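Student Project Report: Trying Out the Nostari Hand-Held Gripper Kit
Apr 12, 2021
By Farzana Biswas and Tanvir Dewan

1. What we reviewed

Our project looked at the Nostari kit, a pair of hand-held grippers sold by Trillach for recording packing tasks. The department is deciding whether to buy a second kit before September. Our advisor, Hanne Lund, asked us to judge setup, comfort and finger wear.

2. Packing task

The operator holds one gripper in each hand and puts a small carton into a white plastic bin with a lid that has a carrying handle. 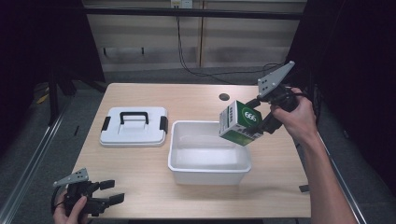 We planned 133 runs and finished nearly all of them over three sessions. Tanvir found the handles easy to hold, but his wrists got tired when he had to tilt a carton to fit it in. Farzana had less trouble -- she kept her elbows lower.

The fingers open wide enough for the cartons we used. Their dark finish does not hold up as well. It has pale scuffs and scratches, mostly near the edges and corners, and the manual does not say when to replace the fingers.

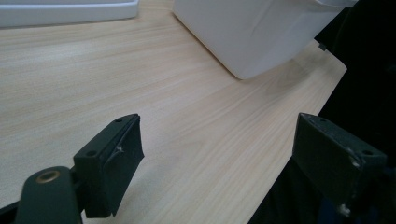

3. Recommendation

We recommend a second kit, with two spare sets of fingers in the same order. Trillach's setup guide should also be rewritten for new users. Rowena Soriano read a draft of this report and asked for a grip force test, which we have not done.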